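Print this page
E-mail this page

Kairys Under-Sink Water Filter, twin cartridge
Stocked at our Gromton counter and by order through Skutidton

We sell this filter and we have one plumbed in out the back of the shop, so take what follows as coming from people with something to gain. We have tried to be fair about it. There is a lot of nonsense talked about water filters, a good deal of it printed on the cartons, and we'd prefer you bought one knowing what you were paying for or kept your money in your pocket.

What it is

Two plastic housings on a steel bracket, screwed to the inside wall of the cupboard under your kitchen sink. Cold water goes through the first cartridge, which is a pleated sediment filter, then through the second, which is a carbon block, and comes out of a small separate tap mounted beside your main one. No electricity, no tank, no app. The tap is chrome on brass and is the best-made part of the kit. The bracket is the worst, and we'll get to that.

Do you need one?

Most people on town water don't, in the sense that their water is already treated and tested and fit to drink. If anyone has come to your door with a little electrical gadget that turned a glass of your tap water brown, what you saw was the metal rods coming apart in the glass. It works on perfectly good water and we are tired of hearing about it.

What a carbon block does well is take out the taste and smell of chlorine. If your water tastes like the local pool in August, or your tea has a skin on it that puts you off, you may think that worth paying for. Plenty of our customers do. Tea skin is mostly hardness, though, and carbon does very little about hardness. We have had two units come back over exactly that, and fair enough, because the carton shows a cup of tea.

If you are on tank water, a bore or a well, please stop reading and get the water tested before you buy anything. This unit does not make unsafe water safe. It has no ultraviolet stage and the cartridges are not rated for bacteria. We won't sell it to you for that purpose, and if another shop will, ask them to put it in writing.

The claims on the carton

We went through these with the box on the counter.

"Purer, livelier water." We don't know what livelier means and neither did the rep.

"Restores natural minerals." There is nothing in either cartridge that adds minerals. Carbon leaves most dissolved minerals where they were, so in a generous mood you could say it fails to remove them. That is a strange thing to boast about and restores is the wrong word for it.

"Saves up to 40 bottles a week." Perhaps, in a household that drinks 40 bottles of water a week. If you drink tap water now, it will save you none.

"Fits any sink." It does not. See the measurements section.

"Tool-free installation." You'll need a drill, a shifter and a screwdriver, and if there's no spare hole in your sink or benchtop you will need somebody to make one. In stone that is a job for a stonemason. Depending on where you live you may also be required by law to have a licensed plumber make the connection. Ring and ask before you start.

We wrote to the distributor, Protden, about the wording. The reply thanked us for our interest in the range.

Cartridges, and what it costs to own

The price on the shelf ticket is the small part. Both cartridges need replacing, and the maker says every 9 months. We have no particular quarrel with the figure, except that it takes no notice of how much water you run or how dirty it is when it gets to you. The sediment cartridge tells you when it's finished, as the flow drops off to a dribble. The carbon one doesn't. It goes on passing water at a good rate long after it has stopped doing anything useful, and the only sign is that the chlorine taste creeps back so slowly you may not pick it up. Write the date on the housing with a marker.

Replacement cartridges are sold as a pair. You can't buy the carbon on its own from Protden, which is annoying if your sediment one is still clean. The housings are a common size and other makers' cartridges do go in. We sell those too. The warranty card says that using them voids your cover, and we think a claim like that would be hard to enforce over a split hose or a dud tap, but we're shopkeepers and you should get your own advice.

Add up four years of cartridges before you decide. At that point the filter unit itself looks cheap, and a plain jug filter may look cheaper or dearer depending on how many people live with you. For one person in a flat we'd honestly point you at the jug, which is two shelves over and earns us next to nothing.

Measurements, and why to take them first

The bracket needs a flat piece of cupboard wall, with clear space underneath the housings so you can drop them down and get the old cartridges out. People forget this second part. They measure the unit, find that it fits, screw it up tight above the cupboard floor and discover the following year that the housings won't come off. Hold the thing in place and pretend to unscrew it. If your knuckles hit anything, move it up.

A garbage disposal unit, a pull-out bin or a deep double bowl will usually rule it out on that side. So will a cupboard wall made of thin board, which brings us to the bracket. Two full housings are heavy. The screws in the packet are too short for anything softer than solid timber, and we've started throwing in longer ones from our own drawer. Ask for them at the counter if we forget.
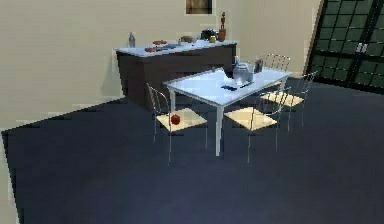
Will it make my drinking water cold?
It comes out at the same temperature as your cold tap, so keep a jug in the fridge if you like it colder.

Flow, noise and leaks

The filter tap is slower than your kitchen tap. Filling a glass is fine and filling a stockpot is tedious, so use the ordinary tap for pasta. For the first few days the water may look cloudy, which is air working its way out of the carbon. Some black dust is normal as well. The leaflet says to flush the system before drinking from it and this is one instruction we agree with entirely. Put the flush water on the garden.

Ours knocked for a week when the tap was shut quickly, then it quit. If yours goes on knocking, your water pressure may be too high and you may want a pressure limiting valve. Protden lists one as an optional extra. We think it should be in the box, given how many houses would benefit from it, and we suspect it was left out to get the ticket price down.

As for leaks, the usual culprit is the O-ring at the top of each housing. It gets pinched at cartridge changes. Wipe it, put a smear of food-grade silicone grease on it and do the housing up by hand. The plastic spanner supplied is for undoing. Everyone uses it for tightening and that's how threads get stripped. Leave a dry sheet of newspaper under the unit overnight and look at it in the morning.

Renters

Get permission in writing if there's any drilling. There is a benchtop version from the same maker that hangs off the end of the tap by a diverter. We stopped stocking it. The diverters dripped, and the hose was forever getting knocked by the dishes.

What's in the box

Twin housing unit with bracket
Sediment cartridge and carbon block cartridge, first set
Chrome filter tap with washers
Tubing, in white, enough for most cupboards
Tee fitting for the cold line
Plastic spanner
Four screws (too short, as above)
Leaflet

Thread tape is not included. Neither is the silicone grease.

Returns

Unopened units can come back to Gromton with the receipt. Once a cartridge has been wet we can't take it back, though a faulty unit is a different matter and we'll deal with that ourselves without sending you off to the distributor. Orders placed through Skutidton go back through Skutidton, and their counter is closed on weekends.

Our opinion, for what it's worth

A decent tap, two ordinary housings, a poor bracket and a carton written by somebody who has never been under a sink. It takes away the chlorine taste. If that's what you're after and you'll keep up with the cartridges, we are happy to sell you one. If you were hoping for better skin, more energy or anything else the display stand hints at, we'd like to see the evidence before we took your money for it, and so far the rep hasn't brought any.

Prices and stock checked Saturday, December 21, 2019. Cartridge pairs are on back order at Skutidton; Gromton has them on the shelf.

Print this page
E-mail this page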